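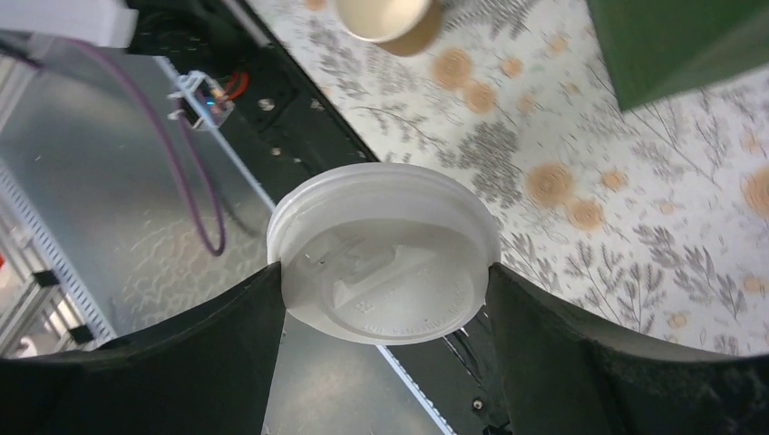

2. Planen und einkaufen, bevor ihr irgendetwas zusammenschraubt

Bevor ihr bei Stemside den Warenkorb füllt, setzt euch bitte einmal mit Stift und Zettel hin und schreibt auf, was euer Arthur am Ende greifen soll. Ich weiß, klingt nach Hausaufgaben, und ich habe den Schritt beim ersten Aufbau natürlich selbst übersprungen! Prompt hatte ich Finger bestellt, die für dicke Holzklötze prima waren und für alles andere zu klobig. Nehmt als Maßstab ruhig so etwas Alltägliches wie einen weißen Becherdeckel aus Kunststoff: Der wird links und rechts am Rand gefasst, ist dünn und leicht, und der Greifer muss breit genug aufgehen, ohne ihn beim Schließen zu zerdrücken. Wenn ihr für so ein Teil plant, habt ihr für Becher, Schachteln und den meisten anderen Kleinkram gleich mitgeplant.

2.1 Den Rahmen festlegen

1. Schreibt eure Obergrenze auf. Bei mir waren das 2000 Euro, alles inklusive, auch Versand und der Kram aus dem Baumarkt.

2. Zieht davon zuerst den Greifer ab. Der Satz mit den schwarzen Fingern hat mich 484 Euro gekostet, und daran würde ich auch beim nächsten Mal nicht sparen.

3. Legt als Nächstes fast 700 Euro für alles zurück, was in keinem Angebot auftaucht: Aluprofile, Winkel, Schrauben, Kabel, Netzteil, Kabelbinder (viele!), Ersatzfinger.

4. Was dann übrig ist, darf in den Arm fließen. Ja, in dieser Reihenfolge. Ich hab's einmal andersherum gemacht und saß danach mit einem schönen Arm da, den ich nirgends festschrauben konnte.

Hinweis: Khalil Khoury, der die Anleitung gegengelesen hat, plant lieber vom Arm aus. Das geht auch, wenn ihr schon einen stabilen Tisch und eine volle Schraubenkiste habt. Für alle anderen bleibe ich bei meiner Reihenfolge.

2.2 Angebote einholen

1. Lasst euch von mindestens zwei Händlern ein schriftliches Angebot schicken. Ich habe Stemside und Trurutetti angefragt. Die Preise lagen nah beieinander, die Lieferzeiten überhaupt nicht.

2. Fragt ausdrücklich nach der Öffnungsweite des Greifers und danach, ob die Finger einzeln nachbestellt werden können. Steht das nicht im Angebot, ruft an. Bei Trurutetti erreicht man vormittags am ehesten jemanden.

3. Prüft, ob die Handgelenkkamera samt Halterung dabei ist. Bei einem meiner Angebote stand sie zwar auf der Liste, die Halterung aber extra, ganz unten im Kleingedruckten.

4. Vergleicht die Steckertypen mit dem, was ihr schon habt. Adapter kosten wenig, aber man wartet ewig darauf.

Achtung: Unterschreibt nichts, solange die Rückgabefrist nicht klar ist. Bei mir lief sie ab Versand und nicht ab Lieferung, und das Paket hing eine Weile im Depot in Amville fest. Viel Zeit zum Ausprobieren blieb da nicht mehr.

2.3 Verbrauchsmaterial für die Übungsaufgaben

Jetzt kommt der nette Teil, denn dafür braucht ihr fast kein Geld. Sammelt Pappbecher und Deckel, Papiertüten, Becherträger und Stoffreste. Eine gemusterte Tischdecke darf ruhig auch dabei sein. Ich dachte anfangs, man müsste alles auf einer glatten, einfarbigen Platte üben. Muss man nicht, und mit etwas Unordnung lernt ihr viel früher, wo euer Aufbau noch hakt.

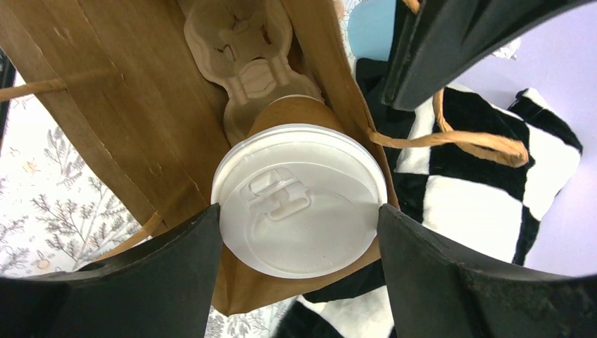
1. Kauft Deckel und Becher immer zusammen vom selben Anbieter. Deckel, die nur beinahe passen, treiben euch in den Wahnsinn.

2. Nehmt eine ganze Packung mehr, als ihr für nötig haltet. Die Ränder verbiegen sich mit der Zeit, und ein krummer Deckel verhält sich im Greifer ganz anders als ein frischer.

3. Bewahrt ein paar unbenutzte Teile in einer eigenen Kiste auf. Wenn plötzlich gar nichts mehr klappt, probiert ihr es damit, bevor ihr an der Software herumdreht.

Vorsicht: Übt nur mit leeren Bechern! Kaffee und Elektronik vertragen sich nicht, und eine neue Steuerplatine steht in keinem meiner Budgets.

2.4 Platz und Strom

1. Messt den Tisch aus, und zwar mit ausgestrecktem Arm und nicht mit eingeklapptem. Vasilică Ilie hat mir dafür eine Pappschablone ausgeschnitten, die wir einfach auf die Platte gelegt haben. Dauert eine Viertelstunde und erspart euch einen zweiten Tisch.

2. Plant die Kabelwege gleich mit ein. Eine Schlaufe, die frei über der Arbeitsfläche hängt, bleibt früher oder später irgendwo hängen.

3. Setzt eine Steckdosenleiste mit Schalter auf die Einkaufsliste und montiert sie so, dass ihr im Sitzen drankommt.

Hinweis: Bestellt die Profile erst nach dem Ausmessen. Zugeschnittene Ware nimmt kaum ein Händler zurück.

Wenn alles bestellt ist, heftet die Angebote zusammen mit eurem Zettel ab. Die Artikelnummern braucht ihr in Abschnitt 3 wieder, da geht es mit dem Grundrahmen los.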